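Aurelio Prieto has been writing planning software at Grullelwood for 11 years, and he still lights up when you ask him about the toy kitchen. "Oh, you have to love the kitchen," he told me, pulling up a chair. "It's small, but a pot and a carrot can ruin your whole week!"

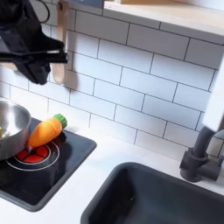
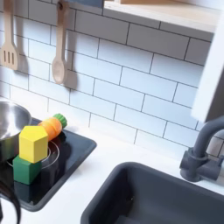
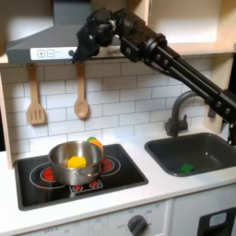
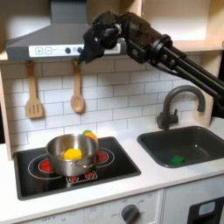
His planner, Clemon, picks an order of moves and hands each one to the controller. "We used to plan everything up front," he said, "and now we replan after every grasp – slower, sure, but I sleep better." The next version is due in December.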